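Foreign banknotes with a torn corner — will anyone take them?
Money & Travel > Cash and Currency
Posted 2022-07-07 by Cúc Vi

My aunt came back from a long trip to Prallville in June and, in the spirit of family generosity, paid me back for a plane ticket with an envelope of leftover cash. It comes to 912 zemits, mostly in small bills. I was touched until I opened it.

Two of the bills are missing a corner. One has been taped down the middle by a person with strong feelings about tape. Another has a phone number written across it in ballpoint, and no, I haven't called.
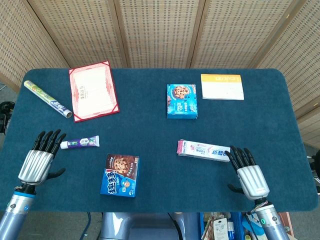 I took the whole envelope to the Somitz exchange desk downtown. The clerk went through it bill by bill, holding each one up to the light like a jeweler, and pushed back a stack worth 316. She said they only buy "clean notes." The ones she rejected for having a fold in them looked cleaner to me than anything in my wallet, but I wasn't the one with the stamp.

So what do I do with the rejects? My own bank doesn't handle this currency at all. Is there a rule on how much of a bill has to be left, or does it depend on who is behind the glass? I'm not planning a trip to Prallville just to buy lunch.

3 replies

Ngân Cù
The rule and the clerk are two separate problems.

A central bank will usually have a policy on damaged notes. A common one is that if you have more than half the bill, you can hand it in for full value, but it varies by country, so look up the one that issued yours. The catch is that you may have to show up in person or mail the notes in with a form, and some won't deal with people abroad at all.

An exchange desk doesn't owe you any of that. It's a shop. It buys bills it can sell to the next traveler, and the next traveler doesn't want your aunt's tape. Desks get pickier with currencies they don't sell much of, so I'd try a second place before giving up. I once had a bill refused at one counter over a staple hole and accepted at the next without a glance.

Split your stack first. Folded and grubby bills are worth another try. Written-on ones are a coin toss. Keep the taped one and the two with missing corners together, and don't try to fix them. Leave the tape where it is — peeling it off takes the ink with it, and then you have a worse bill and a good story.

Before you mail anything, check the postage and whether the carrier allows cash. Many don't, or won't insure it.

TellerEmeritus
Just spend them at the airport lol

Cúc Vi
Which airport? I live here.

Anyway, update for the next person with an aunt. I tried Sầm, the little travel counter next to the pharmacy, and they took everything except the taped one and the two with the corners gone. The rate was bad enough that I asked him to repeat it. After the fee I got 130 dollars for the lot, and he never even looked at the phone number.

The three leftovers are going back to my aunt, who has already booked Prallville again for next year. She says the bakery across from her hotel takes anything.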